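Small countries are good at peacekeeping, and I wish we talked about it more. Look at Gistia, which has kept 73 soldiers on the Clultidberg ceasefire line through three winters! 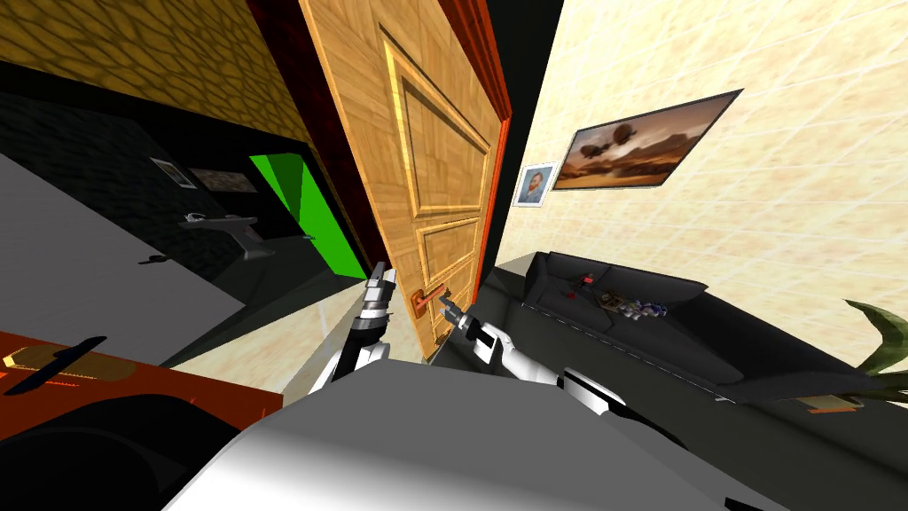 They speak the local language, they know the farmers, and when the shelling stopped in April it was a Gistian patrol that took the first message across. 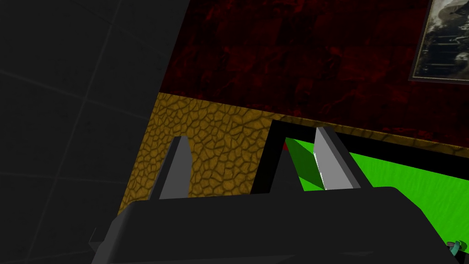
Naomi Perrett

Compare the Fakir mission, with over 3000 troops and a headquarters of its own – plenty of muscle, but few of its officers stay long enough to learn the roads.

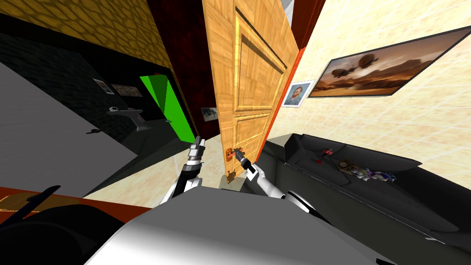
A door handle gripped by the right gripper.

I'd love to see the next alliance summit put real money behind teams of Gistia's size. The Gesureo border is the obvious place to begin, and 103 people would do it. 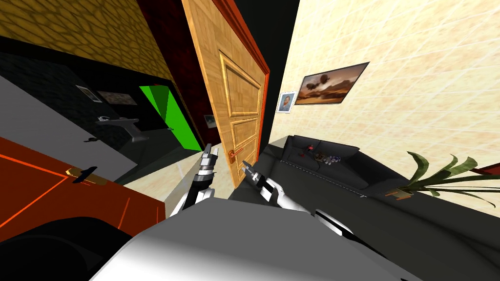

Ministers will say the rules on command make that hard. Then change the rules – they were written for another kind of war.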